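Section 4: Sorting the crayons into their baskets

Okay, so by now you've got the Zalmont table kit unpacked, the sheet is down flat and you've wiped it over once. If you skipped the wiping, go back to Section 3 and do it, please. I wrote this guide after setting up the kit in three different rooms, and the sorting part is the part people email me about the most, so I've gone slow here.

What you need for this section

One flat, dark work surface (the black one that comes with the kit, or any plain dark mat)
Small plastic baskets or trays, at least one per color family
Your loose crayons
A soft dry cloth
A sheet of scrap paper

I use the Britarholm baskets, item 268 in their catalog, but anything small and plastic with low sides will do. Mixing basket styles is fine. I've got solid ones, ones with holes in the sides and a couple of trays, and they all get along.

Before you start

1. Clear the surface. Pencils, sharpeners, yesterday's coffee, all of it.

2. Set the baskets out toward the corners and edges and leave the middle open. You want a good open patch to tip the crayons onto, and you want every basket within reach of that patch.

3. Decide which basket gets which color. The easy way is to match – greens go in the green one, blues in the blue one – and that's how I started. Then I ran out of matching baskets and had to get over it. If a basket doesn't match what's in it, stick a paper label on the front.

4. Tip the crayons out gently, from low down. Crayons bounce more than you'd think, and they roll even more than they bounce.

CAUTION: Don't tip crayons onto a surface that's been sitting in the sun. Warm wax leaves streaks on a black sheet and they're a pain to get off. In July I do all of this before 10 in the morning.

Doing the sort

5. Pick your easiest color first. For me that's the yellow-orange bunch, which stands out so well on black that you can clear it in one pass. Lay them down flat in the basket, all going the same way. They take up less room lying down and you can see what you've got.

6. Spread out what's left. You don't need neat rows. You just want to see most of every crayon, so if one is sitting under another, slide it clear.

7. Stop and look before you go on. With one basket filled and the rest still waiting, your table should be getting close to this:
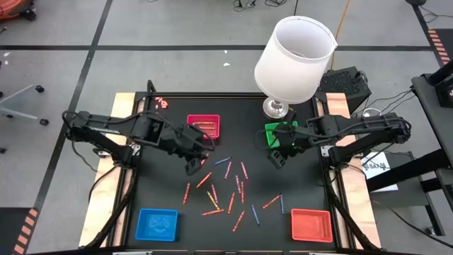

4.2 THE REDS AND THE PINKS

This is where it gets slow! The blues are no trouble at all, and you could hand those to a four-year-old. But look at how many of the loose ones fall somewhere between pink and red, with some red-orange ones in there too just to be difficult. I've sorted the same handful twice and come out with two different answers.

My way of dealing with it:

8. Pull the blues out and put them in their tray. Now you're only looking at the warm colors, and your eyes will settle down.

9. Take the two crayons that look most different from each other, say your palest pink and your strongest red, and put them a hand's width apart. Those are your two ends.

10. Place each of the others next to whichever end it looks closer to. Go with your first guess.

11. For anything you truly can't call, make a short stroke on the scrap paper. The wrapper and the wax don't always agree, and a crayon that looks red in the hand can go down on paper quite pink. Trust the paper.

12. Put the red-orange ones wherever you'll look for them later. I put mine with the reds. My sister-in-law files hers with the oranges and we don't discuss it.

NOTE: If your set came with a color chart (the Steiner boxes do, folded up under the crayons where you'll miss it), keep it by you for this part. If it didn't, make your own with one stroke of every crayon and the name next to it. It takes a few minutes and you'll use it forever.

4.3 SMALL PIECES

Any little bits that end up in a corner of the surface should stay there until the whole crayons are put away. I used to stop for every small piece and it doubled the time. When the middle is clear:

13. Gather the small pieces into one pile.

14. Keep what's big enough to hold and draw with. Those go in the basket with their own color.

15. Put the rest in a jar or an envelope. I save mine for melting, and the Trullthorpe mold tray takes even tiny crumbs, but if you're not going to melt them be realistic and throw them out.

CAUTION: Small pieces and toddlers don't mix. Do this step with little ones out of the room, and check the floor when you're done.

4.4 WHERE THE BASKETS GO AFTERWARD

I leave mine right on the surface, lined up along one side, full ones at the back. Empty ones can stay out too if you're expecting more crayons to turn up (and more crayons will turn up, mostly from under the couch).

Don't fill a basket past the rim. The ones with perforated sides look roomy, but thin crayons can poke through if the holes are big and you pack them tight. For skinny ones a solid tray is the better pick. If your tray has a raised pattern in the bottom, you may find the crayons sit a little crooked in it – a folded paper towel underneath evens them out.

If something's not right

Crayons keep rolling off: your table isn't level. Fold a bit of card and put it under the low side. Check by laying one crayon in the middle and letting go of it.

Wax marks on the sheet: dry cloth first, then a drop of dish soap on a damp one. Never a scraper. I did that once and the scratch is still there.

You have far more crayons than baskets: sort in batches. My biggest job was 63 crayons out of one old cookie tin, and I did it in three rounds with a snack in between.

Need more baskets: order by part number 1777 for a mixed set. Colors are whatever they have in stock, so keep your paper labels handy.

Go on to Section 5 for the marker caddy.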